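Notebook, potting bench and cold frames
2 March 2025

Germination check on the Pallora lettuce. Sown in February in two 50-cell trays, one with bottom heat and one without. The heated tray is up well and getting leggy, so I took it off the mat this morning and moved it closer to the light. The unheated tray is slower but the seedlings are shorter and have thicker stems. Left it alone.

Mix for both was the usual peat-free with fine grit, sieved. I ran out of the old bag halfway through the second tray and topped up from the new one. Should have written that down at the time. If rows five and up look different, that may be why.

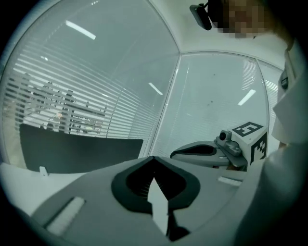
Gray jaw with the black oval pad.

Leeks (Restlow) were sown deep in the long pots, 8 to a pot. Most have bent over at the loop stage and are just starting to straighten. No damping off so far. Watering from below only, 15 minutes in the tray and then drained.

Cold frame 2: opened the lid at 8 and shut it before dark. Slug damage on the outer row of spring cabbage, none on the inner rows. Put down wool pellets on the outside edge and left the inside bare to compare. Need to check under the boards too.

Soil for the Kenditdale bed is still too wet to work. A handful squeezed into a ball stayed a ball. The clay end is worse than the path end. Will not dig it or walk on it until it crumbles. Compost is ready and can stay under the sheet. 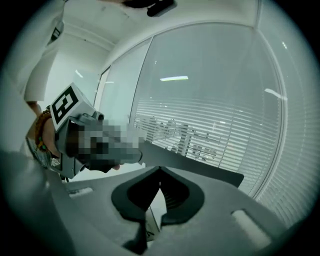

Evie Horrocks thinks the leggy tray should be pricked out now and set deep, up to the seed leaves, and that waiting for true leaves will only make the stems weaker. I would sooner wait a few days, but we agreed to do half the tray her way and mark the row.

To do:
Order more 90 mm pots, we are nearly out.
Ask Dean Horrocks if he still has the Chiriac bean seed from last season. If so, test ten on damp paper before sowing any.
Wash the empty trays.
Turn the unheated tray, it is leaning to the left.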